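Filed under: Warehouse & Retail Tech / Interviews

Guangming Liang doesn't like the word "incident." He prefers "stop," and he has a spreadsheet with 383 of them in it, going back to November. I had asked to talk about one in particular, the one that kept a shelf-picking arm out of service for 11 days, and he agreed on the condition that we talk about the dull ones too.

Liang runs testing at Luangrath, which builds practice aisles for grocery automation and rents time in them to companies with something to prove. The company with something to prove here is Daltico, whose picking software, Jerent, is sold on the claim that it can take a package off an ordinary store shelf and put another one back without anybody rearranging the store first. I have heard that claim from enough vendors to be tired of it. Liang has too, I think, though he is more polite.

"They came in with a very good video," he said. "Everybody comes in with a very good video."

What happened on the day in question is not in dispute. The arm reached for a box at the back of a column, closed on it, and started to withdraw. Partway out, the cable that feeds the gripper caught on the shelving. The arm is supposed to notice extra resistance and stop. It noticed, and it did not stop. It pulled harder for a little over a second, the cable jacket split, the gripper lost its signal and opened, and the box went to the floor along with the three in front of it. Then a technician hit the red button.

Daltico's first report called this "an unexpected environmental contact." I read that phrase to Liang and asked what was unexpected about a shelf.

"I asked them the same thing," he said. "The shelf was there in the morning. It was there the day before. It is bolted down."

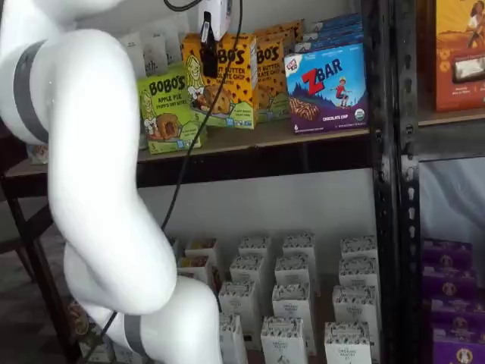
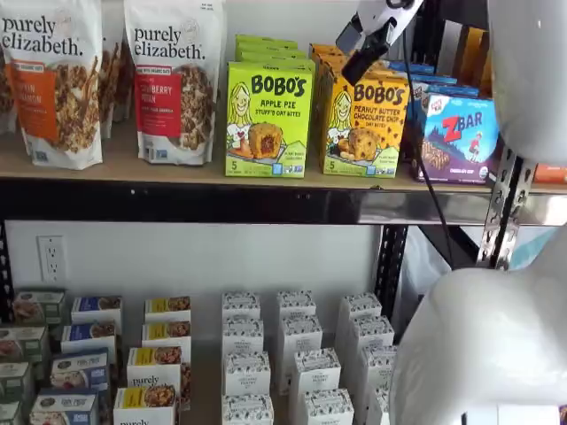
The force limit is where the story gets less funny. Jerent had a setting that let the arm push through light resistance, on the theory that packages stick to each other and a machine that quits at every snag will never get anything done. That's a fair theory. But the same setting covered every direction of travel, including backing out, and it had no way to tell a stuck box from a stuck wire. A thin black cable hanging past the Z Bar boxes, close to a post full of punched slots, is the kind of arrangement a careful person would want the software to know about. It didn't. The cable was missing from the model the planner used to work out a clear path, so as far as the planner was concerned the arm had all the room in the world.

"The arm knows where the arm is," Liang said. "It knows pretty well where the shelf is. It did not know it had a tail."

I asked whether that was a bug or a decision. He took a while with this one.

"A decision. Cables are hard to model, they move around. So you leave them out and you say the mounting will take care of it. And then somebody else does the mounting."

Somebody else, in this case, was Rinamine, the contractor that fitted the gripper. Rinamine says it followed the drawing. Liang showed me the drawing and I believe them. It has a dotted line for the cable and a note that says "route as needed."

Was anyone in danger? Daltico says no, and points out that the aisle was closed. Liang says the aisle was closed because Luangrath insists on it, and that Daltico had asked twice to run with a person restocking at the next bay. He turned them down both times. He didn't want to make much of that, but I do. The pitch for these machines is that they work around people. If the only reason nobody was standing next to a yanking arm is that the landlord said no, the vendor shouldn't get to count it as a safety feature.

"I would not say someone would have been hurt," Liang said. "I would say I don't know, and they don't know either."

The fix came in two parts. The cable now runs in a sleeve clipped closer to the arm, with a breakaway connector at the wrist. And the push-through setting is off whenever the arm is withdrawing. Any resistance on the way out, it halts and waits for a human to come look. Daltico announced this as an upgrade on Wed 10 January, in a post that mentions "refined motion behavior" and does not mention a split cable.

They then ran 1000 picks to show the thing was sorted. No cable snags. I asked Liang if that settled it and he laughed, the only time he did.

"Ask me how many were from the back of the column."

How many?

"About 300. The rest were front row. The front row was never the problem."

The 300 at the back went fine as far as snags go, he said, but they were slow, and the arm stopped for help often enough that a person had to stay within a short walk of it the whole time. Daltico leaves the stops out of its success rate if the pick is finished afterward. I asked whether Luangrath counts them that way.

"No. If I have to get out of my chair, it's a stop."

That brought us to the dull ones. Most of the lines in his spreadsheet have nothing to do with cables. There are bags that fold when they're squeezed, a camera that needed wiping, a box the arm set down so close to the edge that the next pick knocked it off. There was one afternoon when the system refused to start and the cause was a loose plug. He reads these out with more interest than he gave the big one, and I started to see why. A split cable gets a meeting. A bag that slumps over gets picked up and put back, and nobody at Daltico hears of it unless Liang writes it down.

"They want to talk about the one failure," he said, "because it has a fix. You do the fix, you close the ticket. The bags, I don't know what the fix is. Better bags?"

I tried Daltico for a response on the push-through setting, on who had approved it, and on whether the same setting is live at any customer site. I got back a statement saying safety is a priority at every stage of development. I wrote again asking only about customer sites. No reply so far.

Liang expects them to renew their time in the aisle. He has told them what he wants first, and it's a short list: the cable goes in the model, sleeve or no sleeve, and the stops go in the number they publish. They've said yes to the cable.

"The second one," he said, "they are discussing internally."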